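Our robotics club at Trollau is entering the cable event at Rosutano this year. A few people asked what we're doing for it, so I'm putting it all in one thread.

**1/**
The task: a two-arm robot gets a tangled cable on a table and has 5 minutes to pick it up, coil it and put it down. The coil has to stay closed when the grippers let go. You don't get to see the cable before your run.

**2/**
Last year's team wrote the motions by hand. It worked on the one cable they practiced with. At the event they got a softer one and the arm kept grabbing air. They placed 7th.

**3/**
This year we're recording people doing the job and training on that. The project is called Pellen. The robot is Lục, same arms as last year with new fingertips.

**4/**
Recording means you strap the trackers to your wrists and coil cables over a table until your turn is up. The printed square markers tell the software where each wrist is and which way it's turned. Fingers aren't tracked by the markers at all, so we have to get those from the video.

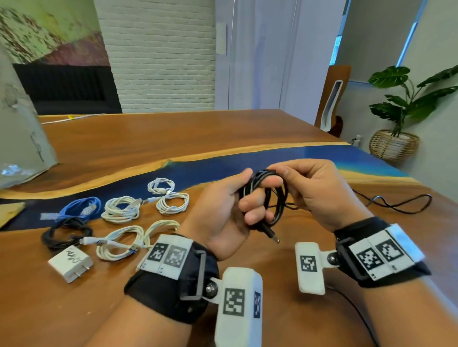
**CABLES**

**5/**
Most of the kit came out of people's drawers. Blue Ethernet, a white USB one, a white braided one, black ones in a couple of thicknesses. If you have old cables you don't want, bring them to the club room. Stiff ones especially, we're short on those.

**6/**
Black cable is the hardest for the vision side. On wood it shows up fine, but where it crosses itself the software loses track of which strand is on top. Against the dark blue resin in this table it's worse. We kept the table because the event surface won't be plain either.

**7/**
We don't clear the other stuff off before a take. The spare coils and the charger stay where they are. If the model only ever sees one cable on a bare table, it learns that whatever is on the table is the cable.

**8/**
Rules for whoever is recording:

- Snug up both straps before you start. A loose one slides and the whole take is off.
- Don't cover the markers with your other hand for long.
- If you drop the cable, keep going. We want the pickups too.
- Say the take number out loud at the start.

**9/**
Everyone coils differently. Some people wrap around the hand, some build loops in the air and pass them across. We argued about picking one method and decided to leave it open for now. The labels say which method each take used, so we can split them later.
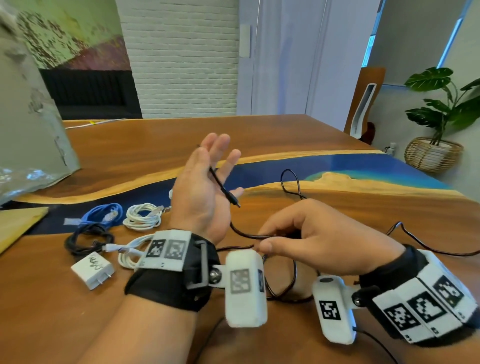

**10/**
The part that takes longest is finding the end. People do it without thinking: let the cable run through the fingers until the connector turns up. Lục can't feel the connector yet, so it has to look for it, and half the time a gripper is in the way.

**11/**
Goal is 3,000 takes by the end of February. We're behind. Labeling is slower than recording, and there are 2 of us doing it. If you can sit with a laptop for an hour after class, that helps more than another pair of hands on the table.

**12/**
Results so far: on the robot it picks up a cable most of the time and makes the first loop. The second loop usually lands on top of the gripper and stays there. We're trying a slower wrist turn next.

**13/**
Questions I got while posting this. No, you don't need to code to join. Yes, the strap parts are printed, and the files are in the Pellen folder if you're in the club. The small bolt on the hinge works loose, so check it before your turn.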